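Comunidad Goh > Trámites y vida local > Padrón y elecciones

Me he mudado y no salgo en el censo electoral. ¿Puedo votar o me quedo mirando?

Publicado por Teguh Wibisono el 1 jun. 2018
Compartir (2) | Imprimir | Enviar por correo

Buenas. Me mudé en enero de un municipio a otro de la misma provincia, once kilómetros en línea recta y una eternidad en papeles. Me empadroné en el nuevo ayuntamiento en cuanto tuve el contrato de alquiler, con su sello y su funcionario suspirando. Hasta ahí, todo normal.

Ahora quiero dejar arreglado lo del voto antes de que convoquen nada, porque en las últimas elecciones mi hermana se encontró con que tenía que votar en el pueblo de antes y se comió el viaje en autobús, con transbordo, para elegir a un alcalde que ya no era el suyo. He consultado mis datos y sigo apareciendo en el colegio viejo. En el ayuntamiento nuevo me dicen que «eso se actualiza solo». En el viejo me dicen que ya no soy de allí, lo cual dicho por teléfono duele un poco.

Mis dudas:

¿Se actualiza solo de verdad, o es una de esas cosas que se actualizan solas cuando vas tú tres veces?

Si convocan elecciones mañana, ¿dónde me toca votar? ¿En los dos sitios? (Era broma, señor agente.)

Y ya puestos: para las próximas fechas es muy posible que esté fuera por trabajo. ¿El voto por correo se pide en el municipio nuevo, en el viejo o donde me pille?

Gracias de antemano. He buscado en el foro y lo único que he encontrado es un hilo de 30 mensajes en el que dos señores discuten sobre la Ley D'Hondt y acaban hablando de barbacoas.

Comentarios: 2

Kaede Sugawara
Te contesto por partes, que he estado en mesa electoral como vocal y como presidenta, siempre por sorteo y nunca por vocación.

Lo de que se actualiza solo es verdad, con letra pequeña. Cuando te empadronas, el ayuntamiento comunica el alta a la Oficina del Censo Electoral y esta te pasa a la sección que corresponde a tu nuevo domicilio. No tienes que pedirlo tú. Lo que pasa es que el censo no cambia en el momento en que te ponen el sello: se va cerrando por meses, y entre que tu ayuntamiento envía los datos y se incorporan puede pasar un tiempo. Si te empadronaste en enero y seguimos sin novedades, yo ya preguntaría. No con cara de enfado, pero preguntaría.

Cómo hacerlo: vete a la delegación provincial de la Oficina del Censo Electoral, o a su sede electrónica si tienes certificado digital y paciencia, y pide que te digan en qué municipio, sección y mesa figuras. Lleva el DNI y el volante de empadronamiento. El volante, insisto. He visto a gente presentarse con la factura de la luz, con el contrato del gimnasio y, una vez, con una tarta de cumpleaños que no venía a cuento pero que agradecimos todos.

Si resulta que el alta no ha llegado, puede que el error esté en cómo te grabaron. Un apellido con una letra cambiada o un número de DNI bailado bastan para que el sistema decida que eres otra persona. En ese caso te toca volver al ayuntamiento y que lo corrijan ellos.

Si convocan elecciones, manda el censo que esté vigente para esa convocatoria, que se cierra antes de publicarse. Puede pasar perfectamente que vivas en un sitio y votes en otro, que es lo que le ocurrió a tu hermana. Después de la convocatoria hay unos días de exposición de listas en los que se puede consultar y reclamar. Reclamar sirve para corregir errores; si te mudaste después del cierre no te van a cambiar de sitio por muy bien que lo cuentes. Y ojo con los plazos, que son cortos y no esperan a que vuelvas de la playa.

En un solo sitio, por cierto. Ya sé que era broma, pero el presidente de mesa no tiene sentido del humor a partir de las siete de la mañana.
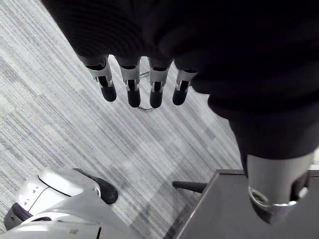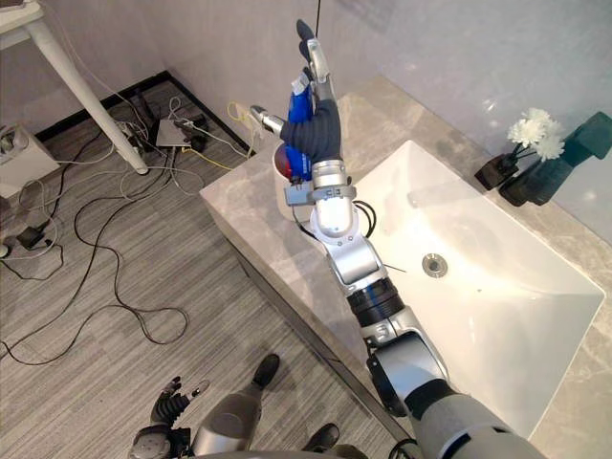
Dedos metálicos sobre la moqueta y, en la otra, la mano levantada junto al lavabo blanco.

Sobre el voto por correo: la solicitud se presenta en cualquier oficina de Correos, te pille donde te pille, y también se puede pedir por internet con firma electrónica. Si la haces en ventanilla tienes que ir tú en persona, con el DNI en la mano; no vale mandar a tu madre, salvo enfermedad o discapacidad acreditada y con los papeles que piden para esos casos. La documentación te llega a la dirección que indiques en la solicitud, así que pon una en la que vayas a estar, no una en la que te gustaría estar. Lo que no cambia es que tu voto cuenta donde estés censado.

Y otra cosa que la gente descubre tarde: una vez que has pedido el voto por correo, ya no puedes votar en la urna. Queda marcado en la lista. Cada elección viene alguien a decirme que al final no se fue de viaje y que si hacemos como que no ha pasado nada. No hacemos como que no ha pasado nada.

Compartir | Imprimir

Darmawan Lubis
A mí me pasó lo mismo y no hice nada y se arregló. Bueno, creo que se arregló. No fui a votar.

Compartir | Imprimir

Llinos Pritchard
Muy completa la respuesta de Kaede, solo añado un par de cosas desde el otro lado del mostrador, que trabajo en el padrón de un ayuntamiento pequeño (no es el tuyo, Teguh, o eso espero).

El «eso se actualiza solo» lo decimos mucho. Lo decimos porque es cierto y porque detrás de ti hay una señora que viene a empadronar a un sobrino y trae una carpeta enorme. Pero si pides que te miren en pantalla si el alta salió en el envío mensual, te lo miran. Hay que pedirlo con esas palabras: «si mi alta salió en el envío y si ha vuelto con alguna incidencia». Si dices «a ver qué pasa con lo mío», no prometo nada.

Las incidencias que más veo yo son tonterías. Calles que cambiaron de nombre y en un listado siguen con el antiguo. Pisos donde el contrato dice bajo B y el catastro dice local. Segundos apellidos compuestos con guion, sin guion o con el guion donde le dio la gana al que tecleaba. En el municipio tenemos poco más de 1,000 habitantes y te sorprendería la cantidad de ellos que viven, según algún papel, en un solar.

Si tu hermana sigue apareciendo en el pueblo de antes, que lo mire también. Igual ella se mudó pero no llegó a empadronarse, que es un clásico. El contrato de alquiler no te mete en el padrón, y cambiar la dirección del banco tampoco.

Lo de que en el ayuntamiento viejo te dijeran que ya no eres de allí es buena señal, aunque duela. Quiere decir que les ha llegado tu baja. Por ese lado el papel ha viajado, y seguramente tu problema, si lo hay, está en el tramo siguiente.

Comentarios: 2

Teguh Wibisono: Gracias a las dos. He llamado con las palabras exactas de Llinos y se ha hecho un silencio. Luego me han dicho que me habían grabado como «Wibisomo». Lo corrigen y me avisan. A Darmawan también gracias, supongo.

Suryani Gunawan: A mí me pusieron Surinyá en la tarjeta censal y voté igual, pero el vocal la leyó en voz alta dos veces con mucho gusto.

¿Te ha resultado útil esta página? Sí (30) | No (2)

Contacto | Aviso legal | Normas de la comunidad | © Comunidad Goh | Volver arriba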